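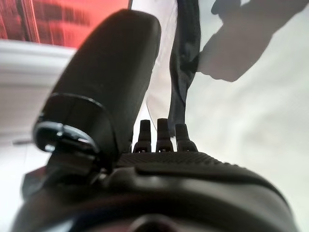
*Pinza negra de cerca, con la abrazadera plateada y tres puntas detrás*

# ¿Cómo devolverle el pelo a una manta blanca que se ha apelmazado?

**Foro Tritau › Casa y ropa › Textiles de cama**

**Špela Ivanov**
2019-12-29

¡Hola a todos! Llevo meses leyendo este foro y por fin me animo a escribir, porque tengo un problema textil que me tiene entretenidísima.

En septiembre me compré una manta blanca de pelo largo, de poliéster, marca Drimovar, 376 g/m² según la etiqueta. Es una maravilla. La uso encima de una sábana bajera color hueso y se me ha convertido en mi rincón favorito del mundo (leo, desayuno, corrijo exámenes, todo ahí encima). La semana pasada la lavé por primera vez, a 40 grados con detergente en polvo normal, y la tendí delante del radiador. El pelo ha salido en mechoncitos, como un perro que vuelve de la playa. Por los bordes está bastante bien, pero en el centro se nota muchísimo al pasar la mano.

Mis dudas:

- ¿Tiene arreglo o ya se ha quedado así?
- ¿Con qué la lavo la próxima vez? Aquí en Prutside el agua es durísima, las resistencias de los hervidores dan miedo.
- Ya puestos, ¿la sábana se puede lavar junto con la manta? Es de algodón.

No tengo secadora, aunque hay una lavandería a dos calles y estoy más que dispuesta a cargar con ella. ¡Gracias de antemano!
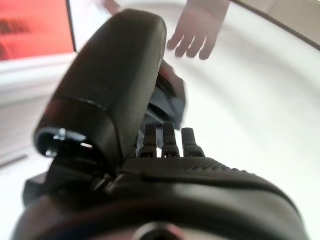
*Detalle del pulgar negro y su collar de metal brillante*

**mantas_y_mas**
Colaborador habitual

¡Qué buena pregunta, me encantan estas cosas! Tiene arreglo casi seguro. El poliéster de pelo largo se apelmaza por dos motivos que suelen ir juntos: restos de detergente (con agua dura y polvo, todavía más) y calor directo mientras se seca. Lo del detergente se quita del todo. Lo del calor depende de lo cerca que estuviera del radiador. Si las puntas están ásperas, como rizadas y duras, esas fibras se han deformado y solo se pueden disimular. Si están pegadas entre sí pero siguen suaves, estás salvada.

Yo haría esto:

1. Sacúdela bien en el balcón, agarrándola primero por un lado y luego por el contrario. Parece una tontería y suelta una barbaridad de pelusa.
2. Lávala sola a 30 grados, programa delicado, SIN detergente, con medio vaso de vinagre blanco de limpieza en el cajetín del suavizante. Mira si hace espuma. Si la hace, eso es detergente del lavado anterior y toca repetir el aclarado.
3. Centrifugado bajo. Mi lavadora deja elegir 400 vueltas y con eso me sobra.
4. Tiéndela en horizontal, sobre dos cuerdas o encima del tendedero abierto, lejos del radiador.
5. Cuando esté casi seca, todavía fresquita al tacto, cepíllala con un cepillo de púas blandas, de los de mascotas. Pasadas cortas y sin apretar, primero a favor del pelo y luego a contrapelo. ¡Es el momento más agradecido de todo el proceso, ya verás!

Repite el cepillado cuando esté seca del todo. A mí me llevó una tarde con una manta parecida y quedó tan esponjosa que mi hermana quiso llevársela.

Para las siguientes veces, detergente líquido, la mitad de lo que pone en el tapón, y nada de suavizante. El suavizante recubre la fibra y al tercer o cuarto lavado vuelves a tener mechones.

De la sábana: lávala aparte. El algodón suelta pelusilla y el pelo largo se la queda toda. Además el algodón te admite más temperatura, así que no tiene sentido limitarlo por culpa de la manta.

**bodin72**

Cepillo de mascotas y ya. No laves tanto.

Lo de la lavandería con cuidado, que las secadoras de allí van a tope y no siempre dejan bajar la temperatura. Si no hay programa frío, no la metas. 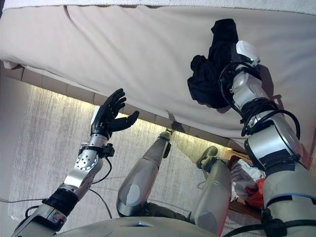 *Sábana lisa de tono hueso, con la manta blanca asomando arriba*

**LinoYAlgodon**

Coincido con casi todo lo que dice mantas_y_mas, solo añado un par de cosas sobre la bajera, que es mi tema.

El vinagre va muy bien en el aclarado, pero no lo mezcles nunca con lejía. Nunca. Ni en el mismo lavado ni en el siguiente si no estás segura de haber aclarado bien. Y para una sábana color hueso la lejía no pinta nada: te la deja a rodales, unos blancos y otros amarillentos. Percarbonato, una cucharada en el tambor, a 40 grados. Por debajo de eso apenas trabaja. Deja la sábana en remojo una hora antes si tiene manchas de café (que si desayunas ahí, las tendrá...).

Para las arrugas, sácala en cuanto acabe el programa y dale tres sacudidas fuertes antes de tender. Yo la pongo todavía un pelín húmeda en el colchón, bien tirante por las esquinas, y se plancha sola. Eso sí, espera a que esté seca para echarle la manta encima, que si no coge olor a cerrado.

**Špela Ivanov**

¡Mil gracias! He mirado las puntas con la lámpara y están suaves, ¡solo pegadas! He puesto el lavado con vinagre esta misma tarde y ha hecho espuma como para un baño de burbujas, así que voy por el segundo aclarado. El cepillo lo compro mañana.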